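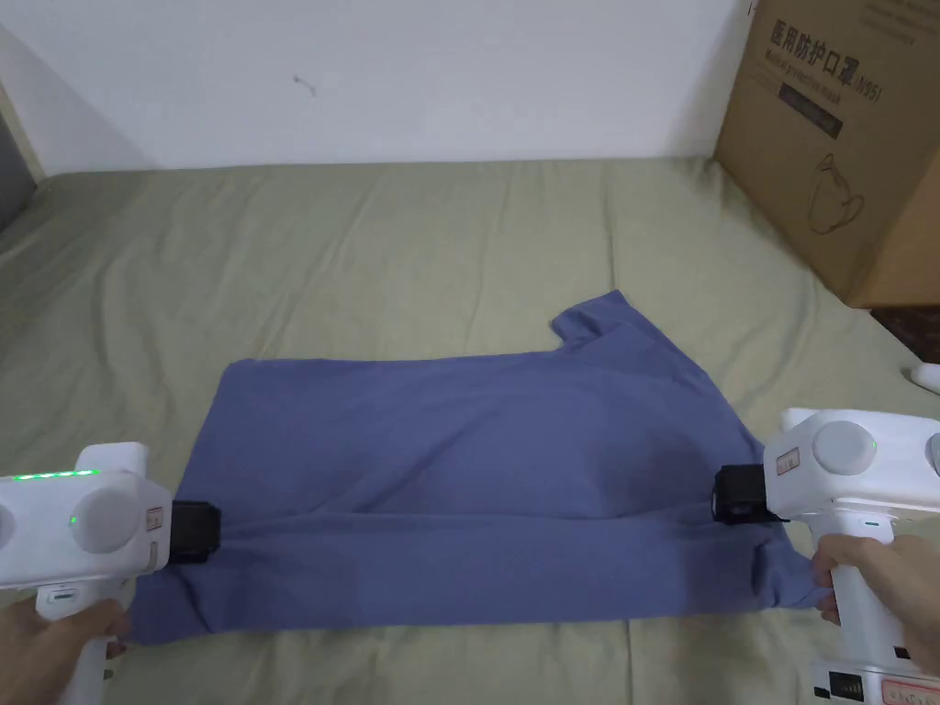 DULUTH, Minn., June

Korletey Everyday Short-Sleeve T-Shirt, periwinkle
Review by Wissam Nasrallah

The Korletey Everyday comes folded in a flat paper sleeve, two shirts to a pack, for $40. There is no single-shirt option. Both shirts in a pack are the same color, so if you want a blue one and a gray one you buy four shirts. I bought periwinkle in a medium, paid full price, and have been wearing and washing both shirts since early spring.

I was replacing some Vostard crew necks that had gone thin at the shoulders. Those were good shirts for the money and I would have bought them again, but the company changed the cut and the new ones are long enough to sit on. The Korletey was recommended in the comments under my Vostard review by several readers, two of whom warned me about the sleeves. I will get to the sleeves.

Color

The periwinkle on the Korletey site looks closer to lavender than the shirt does in a bedroom. In daylight it is a soft blue with a little purple in it. Against my sage-green sheet it reads as blue. If you are hoping for purple, look at the one they call Iris. If you want a plain light blue with nothing else in it, this will probably bother you.

The color is even. The thread at the hem and cuffs was dyed to match, and after washing it still matches, which was a problem with the Vostards. On those the stitching stayed bright while the cloth around it faded, and after a summer the hem looked like it had been drawn on with a pen.

Fit

I am a medium in most brands and the medium fits. The body is cut wide and fairly straight. There is no taper at the waist. Laid flat it is boxier than you expect, and on a person it hangs away from the stomach without looking like a sack. The length is right for me untucked. It covers the belt and stops. Tucked in, it stays put if I am standing and works its way out if I spend the day reaching for things.

The neck is a standard crew with a narrow band. It lies flat. It was snug going over my head the first few times and then loosened a little, and it has kept that size. I have a habit of pulling shirts off by the collar from behind, which has ruined better shirts than this one, and so far the band goes back to where it was.

Now the sleeves. They are set at more of an angle than on most T-shirts, and the cuffs are cut on a slant to match, so the outside of the sleeve comes out a bit longer than the inside. When you are wearing the shirt this is fine. I have wide shoulders and the angle gives me room to lift my arms without dragging the whole shirt up. One of the readers who warned me said the sleeves flare. They do not flare on me. They might on someone with thinner arms, and the cuff is stiff enough that I can see how it would happen.

The angle does matter when you fold the shirt, and that takes up most of the complaints I have seen about it, so it gets its own section.

Folding

I fold laundry on the bed. The dresser drawers in this apartment are shallow, and a shirt has to end up as a flat packet or the drawer catches. Most T-shirts will make that packet with very little thought. The Korletey takes some getting used to.

If you fold it the way you would see in a store, face down, sides in, sleeves back, the angled sleeves do not lie along the side of the shirt. They point up toward the collar and you have to turn them down separately, which leaves a thick lump near the neck. With a thin shirt this would not matter. The Korletey cloth is medium weight and the lump is noticeable in a stack.

What works better for me is laying the shirt sideways across the bed and bringing the hem up first. Take the bottom edge at both ends, keep it pulled tight between your hands, and carry it up over the body so you have a doubled band. Pull it tight again before you let go. Then smooth from the middle outward. If one end is gripped harder than the other the fabric bunches on that side, and it is easier to fix at that stage than later. A sleeve will usually be sticking up at the top by then, and it can stay that way until the body is done. Fold the sleeves in last, over the doubled part, where the extra thickness is spread out.

Folded like this, it fits the drawer with room above it. It takes a few seconds longer than the Vostards did. Whether that matters depends on how many you own.

The cloth holds small creases. Shake the shirt out before you lay it down and again after, if you care. A shirt that is put away with soft wrinkles comes out of the drawer with the same wrinkles, and they are slow to drop out when you wear it. I do not iron T-shirts. If you do, a warm iron takes them out on the first pass.

Washing

The label says to wash cold with like colors and tumble dry low. I followed that with one shirt. The other went in with everything else on warm and then into a hot dryer, the way most T-shirts in my house get treated. Both have been through 10 washes.

The shirt that followed the label has not changed size in any way I can feel. The other one has lost a little length. It is still wearable, and I would not have noticed if I did not have the first one to put it against. The width is the same on both. If you are between sizes and you own a hot dryer, take the larger one.

Fading is slight on both and a little more on the warm-washed shirt, mostly along the edges of the cuffs. I used Clonderier unscented liquid the whole time. No pilling on the front. There is light pilling under the arms of the shirt I wore for yard work, which I blame on a backpack sprayer and not on the shirt.

The side seams have stayed straight. I mention it because twisted side seams are the most common thing people write to me about, and the usual sign is a shirt that will not line up when you lay it flat. Both of these still line up.

A small thing: the size label is printed inside the back of the neck, and on the warm-washed shirt it has started to go. I can still make out the letter. By fall I expect to be telling front from back by the neckline, which is low enough in front that you can.

Wearing it

The weight suits this part of the country. It is enough on its own on a cool June morning and it was fine under a flannel in April. On the few hot afternoons we have had, I would have liked something thinner. The cloth takes a while to dry once it is damp, so it is not what I would pick for a run or a long bike ride.

It is soft without being slick. Some shirts in this price range are treated with something that makes them feel very nice in the store and like a different shirt a month later. The Korletey felt slightly stiff out of the paper sleeve and has gotten better with washing. I slept in one for a week when I had a cold and had no complaints.

Static was an issue in the dryer on exactly one kind of load, which was with my Grotitis sheets. Those are the 600 thread count set I reviewed over the winter, and they cling to everything. I now dry them alone.

Ordering and returns

The order took longer than the site said it would, and there was no tracking number until the day it showed up. I sent back a first pack because I had picked the wrong size. The return label was free and the exchange went through without my having to talk to anyone. You do have to return both shirts in a pack, even if only one is a problem. A reader who got one shirt with a loose cuff thread was told the same thing and ended up snipping the thread and keeping the pair.

Compared with the Vostard

The old Vostard crew was lighter, cheaper and easier to fold. The Korletey has a better neck, better seams, and color that has held up past the point where the Vostards had started to look tired. Against the current Vostard, with the long body, I would take the Korletey without much thought. If you have a stack of the old Vostards in good shape, there is no hurry.

Who should skip it

Anyone who wants a close fit. Anyone who needs a hot-weather shirt. People who fold with a plastic folding board should know that the angled sleeves do not sit well on the one I have, and I gave up using it for these.

What I would change

I would like to be able to buy one shirt, or two in different colors. I would like the sleeves set a little flatter. A sewn label would be better than the printed one for a shirt at this price, though I know there are people who cut those out the day they get home.

I have ordered a second pack, in gray, medium again. I will add a note here when those have been through the summer, along with how the warm-washed periwinkle is doing for length.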